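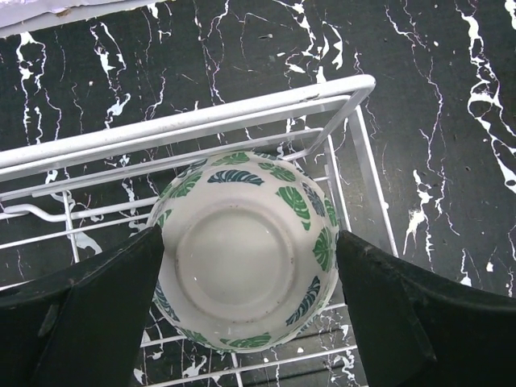 Draining the dishes: what the Mornik trial taught me about bowls

I have been putting bowls in the rack for most of my life and never gave it much thought until Ruth Inga and her group at Jidton published their results from teaching a robot arm to do the same job. They ran 2000 goes at picking up and setting down crockery, and I have read the write-up twice now (with a pot of tea both times!) and pinched what I could for my own kitchen.

Upside down is best, as you'd expect, and the corner of the rack is a good spot for anything round. In the trial, bowls put in a corner slid far less than bowls stood in the middle of the wires.

Hold a bowl by its two sides, a bit below the widest part. The arm dropped far more when it went for the foot ring, and I must say I do the same when my hands are soapy.

Leave a gap of two fingers all the way round. Most of the 508 failed goes came from a neighbour being too close, and the group's next round, due in September, will look at cups and saucers packed in together.

Tip the water out of the foot ring before you walk away - a corner of the tea towel does it nicely. Mine always has a little puddle in it.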